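How Does a Robot Know Where to Pinch?

Picking up a glove is easy for you. For a robot, it's a real brain-twister!

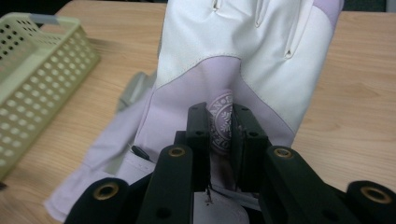
Think about a coffee mug. It stays the same shape wherever you put it. A glove flops. It folds, wrinkles and flips over, and every time it lands on a table it has a brand-new shape. So a robot can't just memorize one picture called "glove." It needs software, the set of instructions that does its thinking.

The first job is seeing, which engineers call perception. A camera image is really a giant grid of numbers, one set for every tiny dot of color. The software hunts through those numbers for clues. Where does the light color stop and the tabletop begin? Which line is a seam, and which is only a shadow in a fold?

Next comes planning. The program thinks up lots of places to pinch and gives each one a score. Near the middle might score well, while the tip of one finger might score badly — the rest of the glove could swing around like a wet noodle!

Last is control. That part tells the motors how far to close and when to stop. Squeeze too little and the glove slides out. Squeeze too much and you might crush something softer, like a grape.

Aba Yakubu writes this kind of software at a company named Clollel. Her team's program, Livness, learned from 2,000 practice grabs, and she loves the ones that went wrong. "A dropped glove tells the program a lot," she says. "Then it gets to guess again!"

Try It Yourself

Drop a glove on a table and close your eyes. Now pick it up using only your thumb and one finger. Do it 5 times, dropping it a new way each time. Did you feel around first? Did you change your mind partway? Your brain was planning the whole time — and super fast, too!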